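Household tips: planning and budgeting for a tidying robot

Updated 2024-07-12

When Araceli Bravo wrote in to ask whether she ought to start putting money by for a home robot, I'm afraid I sent her back a reply as long as my arm, and most of it was about her furniture. Never mind the brochures for a minute. Walk through your house with a tape measure and a notebook, and write down the jobs you would really like taken off your hands. For most of us it's the dull ones: clearing the top of the dresser, putting the ball and the glove back where they live, opening a drawer and shutting it again.

Start with the hallway, as it is usually the tightest spot in the house. Ours at Teltetham is 90 cm across once the furniture is in, and I had never given it a thought until I began looking at machines with two arms and a good broad body. Measure at the narrowest point, and then remember that arms need room to swing out and come back.
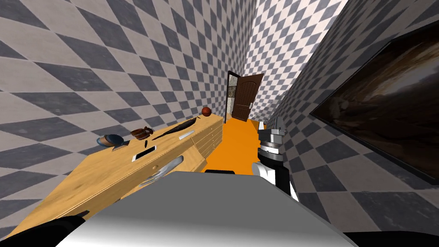 Floor coverings come next. A runner that slides about under your slippers will do the same under wheels, so set aside a little for decent gripper tape or a proper non-slip underlay. Doors want thinking about too – note which way each one opens and how much of the passage it takes up when it does.

Then there are the handles, which I could go on about all afternoon! Small knobs, recessed slots and bar handles all ask for a different sort of grip, and a demonstration on one tells you very little about the others. Vernon McKinnon, who was kind enough to go through my sums with me, took a spare drawer along to the Kurian showroom and asked them to try it there and then. They didn't mind a bit, and I'd do the same. If your drawers stick, rub a candle along the runners before you spend a penny on anything cleverer.

As for money, I keep three lines in the notebook. The first is the machine, or the hire of it. The second is the house, and I've put down £200 for new knobs, underlay and an extra socket. The third is upkeep, and it's the one people forget – I put by £8 a week in the Tomuvus tin and don't touch it. 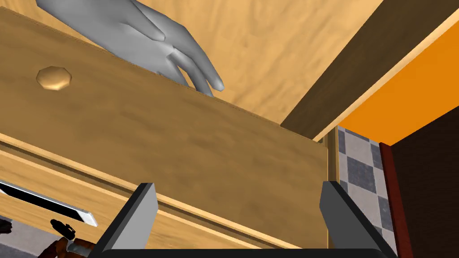
Is it better to hire first or buy outright?

Hire first, if you possibly can, and for a full month so that you get past the novelty. Kunatov wanted a £2000 deposit when I asked in July, so do check when you'd get it back and what they count as damage. Keep a note of every job you had to finish yourself, and take that list with you when you go to talk about buying.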